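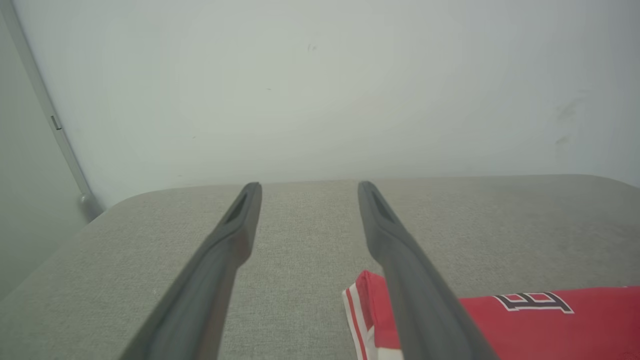
Bart Desmet reckons the folding was never the hard part of the job, it was the being asked to fold while three other people wanted something from you. Start there, because most of the readings start with the machine.

Week 6 notes, Work and Automation
Monday, October 15, 2018
Posted by the unit coordinator, Brudovthorpe campus

Case: Leton, commercial laundry and uniform hire. Sports clubs, a few hospitals. One site, 130 staff before the changeover, 781 garments on the team-kit line in a normal shift. Jerseys are the nuisance item. Slippery, numbers stiff, trim that catches. Two-finger gripper handles a folded jersey differently to a towel, so think about who has to know that and who gets paid for knowing it.

What changed on the floor
- folders became "cell minders". Same award rate for the first 60 days, then reviewed
- less reaching and twisting. More standing and watching (sore feet, not sore shoulders)
- breaks now tied to the cell's changeover, not to when your mates go
- supervisors got a screen. Folders didnt, until the delegates asked

Chu calls this last one the "visibility gap" (ch. 3, skim the rest). Who sees the numbers, who gets seen by them. Worth a paragraph in your essay.

Skill. Two readings of it:
Cilau report says deskilling, full stop. Hands-on judgement goes, button pressing comes in. But look at the interviews at the back. Minders talk about hearing when a grip is wrong, about how to lay a jersey so the collar doesnt ride up. Thats a skill, it just has no name on the pay scale yet. Compare wk 4, the typesetters.

Also: pace. Old line sped up and slowed down with the labour on it. New one has a set rate and people apologise to it. One woman's word, "apologise". We'll come back to this in the tute.

For the tute
Bring one task from a job you've had. Break it into steps. Mark the ones you'd hand over happily and the ones you'd fight for. No more than a page, handwriting fine.

Essay topic changes close end of week. Extensions go thru the office, not me.

Comments (3)

kezza_m: is the Cilau report the long one or the summary? library only has the summary

Tom: Long one, it's in the reserve folder. Interviews start after the appendix tables.

Priya: Worked at a laundry two summers. The bit about breaks is spot on. You lose the chat and then you lose knowing who's crook or who needs a swap. Can I use that for the task or does it have to be a physical job step?

Contact the unit office | © Brudovthorpe School of Work Studies | Back to top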